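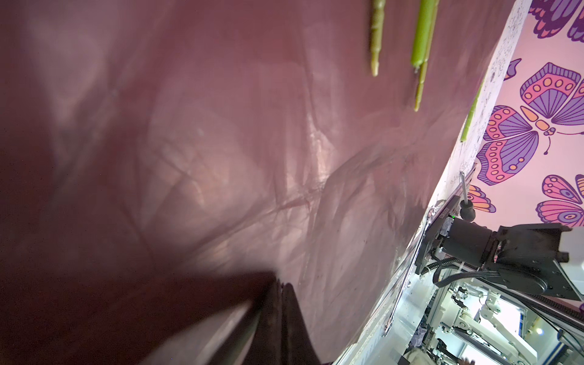 The Sison open day at Stadlow is held once a year, in February, and it is the only time the public can walk through the packing sheds while work is going on. I went with my sister-in-law, who sells cut flowers and herbs from a stall in Filtstead and wanted to see where some of her stock comes from.

Parking is in the field behind the cold store. It was muddy, and the sign for the entrance was facing the wrong way, so we walked the full length of the building before we found the door. They hand out hairnets and a paper map. The map was last year's and showed the café in a room that is now used for seed trays.

The tour took 14 people at a time. Our guide was Beathag Kinnear, who has run the packing side for six years. She started us at the intake bay, where crates come in from the growers and are weighed and given a color tag. Anything picked that morning gets a green tag and goes straight through. The rest waits in the cold store, and we were allowed in there for a couple of minutes. Bring a sweater.

The main shed has 185 growers' names painted along one wall. Beathag said most of them have less than an acre, and a few have only a back garden. On a busy day the shed sends out 2,000 boxes. It was quieter when we were there – most of one line was stopped for cleaning – but there was still enough noise that people at the back of the group missed half of what she said. She repeated things if you asked.

I liked the trimming room best. Stems are cut by hand to one of three lengths, and the ends go into bins for compost. A man there showed us how to hold the knife and let the children in the group try it with string beans and a blunt one.

The last stop was the trial house, where Sison is growing a celery variety called Gukura. We tasted some. It was stringier than I expected, with a strong flavor, and would do well in soup.

Lunch was soup and a roll at long tables. The line was slow. The plant sale opened at one and the rosemary was gone by ten past, so go there first if you want any. We came home with two trays of parsley and a bag of compost.

Tickets are sold at the gate, cash only. The toilets are by the cold store.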